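Home | Essays | Kitchen | Archive | About

Sort by color, not by label

Juniper Holloway

I've owned a label maker for 5 years. Hated it the whole time. Tiny letters, curling tape, and everyone in the house still asks where the snacks go.

So, bins. Plain colored bins, no words. Orange for packets, anything that crinkles. Teal for tall bottles. Red for the small stuff. My neighbor Fadime Canpolat says guests won't know the system. Guests don't put away my groceries! Family does, and they learned it in one evening.

Labels lie, too. You write RICE and by April it's batteries. A color never promised you anything specific.

And keep the middle of the table clear. Dump, sort, done. If a thing sits in the middle overnight it lives there, thats just how tables work.

A packet half on the bin and half on the table is not put away, by the way. I will die on this one. 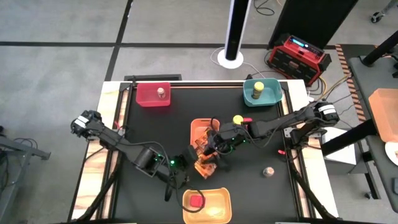 What about lids

Leave them off. An open bin gets used, a closed one gets stuff piled on top of it. Dust, fine, wipe it. I'd rather wipe then dig.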